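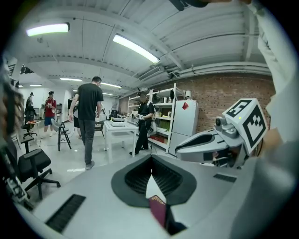
Retail Rent and Vacancy on Trillonstead High Street: Project Report

Submitted Friday, January 31, 2020

1. Background

Trillonstead High Street has 2 blocks of ground-floor retail between the rail underpass and the old market square. Local news coverage describes the street as declining, usually on the basis of empty storefronts. This project tested whether asking rent explains which units stay empty, or whether unit size and frontage explain it better.

2. Data

The unit list was taken from the town property register, which gives floor area, frontage width and year of last change of use. Asking rents came from Plomeo, a commercial listings site. Units with no listing were assigned the last advertised rent on record. Occupancy was checked on foot in October, on a weekday morning and again the following evening, to avoid counting late-opening businesses as vacant.

The register contained 2,277 entries for the whole town. After filtering by street and removing upper floors, storage and duplicate records, the remaining entries were matched to street numbers by hand. Matching took longer than planned. Several corner units are registered under the side street, and the former Giannakopoulos bakery appears as both a single unit and a divided one. We used the divided version, as both halves now have separate doors.

3. Method

Vacant units were compared with occupied units on three variables: rent per square foot, floor area and frontage width. A logistic model was fitted in Skilano with vacancy as the outcome. Rent was logged. No interaction terms were used given the small sample.

4. Results

We recorded 13 vacant units. Of these, 8 were in the largest quarter of units by floor area. Rent per square foot was slightly lower for vacant units than for occupied ones, and its coefficient was not significant at the 5 percent level. Floor area was significant and positive. Frontage width had no clear effect once floor area was included.

The total monthly rent on a large unit is high even where the rate per square foot is low. This is consistent with the model, but we did not test total rent separately.

5. Limitations

Asking rent is not the rent paid. Incentives such as rent-free months are not listed. The assigned rents for unlisted units may be several years out of date, and most of these units are occupied, so the comparison could be biased toward finding no rent effect. Occupancy was observed in one month only.

6. Further work

Repeating the survey in spring would show turnover. The register also records subdivision permits, and these could be used to check whether large units fill faster after being split.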